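# About Kerell

Kerell repairs, upgrades and rebuilds desktop computers. We work from a ground-floor unit on Isero Street, next to the tile warehouse, with 800 square feet of bench space and storage in the back. We have a small front counter where you can drop a machine off, and parking for two cars outside.

Most of our work is on towers. We take laptops for data recovery only. We don't repair phones, tablets or game consoles.

## What we do

A typical job starts with the side panel off. We check the power connectors and data cables, look over the drive bays and the board, and clean out the dust before any testing. A lot of the machines that come in as "dead" have a bad cable, a failed drive or a tired power supply. Those are quick to replace and we keep the parts on the shelf.

Regular work includes:

- drive replacement and copying to a new drive
- power supply replacement
- memory upgrades
- optical drive removal or replacement
- cable replacement and tidying
- full teardown, with usable parts sorted for reuse

If a repair would cost more than the machine is worth, we tell you before we go any further. You can take it home, or leave it with us for parts.

## Older machines

We are one of the few shops in the area that still takes in older desktops. Many of our customers run a program or a piece of shop equipment that only works with the computer it came with. The Paracha print shop has two of these, and we have kept both running through three drives and one power supply.

For this work we keep pulled parts: drive cages, bezels, rails, brackets, ribbon cables, and the odd screws that never seem to match anything else. They are stored in 44 labeled bins along the back wall. If you need a bay cover or a set of rails for an older case, bring the old one in and we will look for a match. There is no charge for looking.

## Schools and offices

Since last May we have handled desktop maintenance for Satix, which leases computers to schools and small offices. Their machines come to us in batches of 20. Each one is opened, cleaned, checked and fitted with a tested drive before it goes back out. Batches are done in the mornings, and walk-in repairs are done after lunch.

## Prices and turnaround

The bench fee is $38. It covers opening the machine, finding the fault and giving you a written quote. If you go ahead with the repair, the fee comes off the bill. Parts are extra. Simple drive and cable jobs are usually ready the next working day.

Please bring the tower only. We have our own monitors, keyboards and power cords, and yours will be safer at home. Write your password on the intake form if you want us to test the machine after the repair.

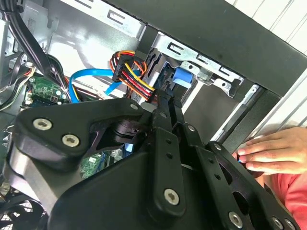
Drive bay and cabling in an open desktop tower.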